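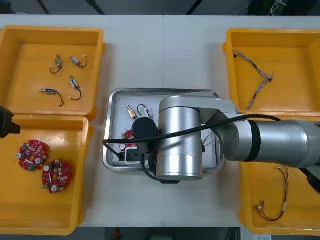

Parts layout, Section 4: yellow trays left and right, metal tray in the middle.

4. Laying out the bench

I put this section ahead of the wiring because I've watched myself skip it, and then I'm on my knees hunting for a connector. So, trays first! You want two yellow trays on the left, two on the right, and the metal one in between.

1. Push your two tables together until the tops meet. If one sits higher, wind its feet up or down until a ruler slides across the join.

2. Wipe both tops and let them dry.

3. Set out the yellow trays in pairs, one behind the other. The shallow Stullo ones are what I'd buy again (the deep ones look handy, but you can't get your fingers under a round board in them).

4. Put the metal tray in the center. It's the mixed tray, for odds and ends you've taken out and haven't sorted yet.

5. Small actuators go in the back left tray. Lay them in loosely with their leads on, and don't wrap the leads around the bodies. I used to, and I had a whole bag of Havier ones with kinked wires by May.

6. Round red boards go in the front left tray. Pick them up by the rim or through the center hole, never by the capacitors.

Caution: Boards can overlap a little while you're sorting, but don't leave them like that overnight. Slip a sheet of Killthorpe foam between them, or give each one its own bag.

7. Keep the two right-hand trays for whatever your own build needs. Mine change from job to job, and I stick a bit of tape on the rim with a label so I remember what I decided.

8. Check the actuators against the packing list. The full Ehlers kit has 20 in it, plus 12 spare leads in a separate bag that likes to hide under the cardboard flap (look there before you write to anyone).

Note: If you're working from the small kit, skip the spare leads. Everything else in this section is the same.

9. Sort the metal tray last. Take one part out, look at its plug, put it where it belongs, then go get the next one. Grabbing a handful is quicker right up until the leads knot together.

Caution: Bare metal and live parts are a bad mix. Nothing goes in the center tray while it's connected to power, even for a second.

When the trays are sorted, go on to Section 5 and have your small screwdriver ready.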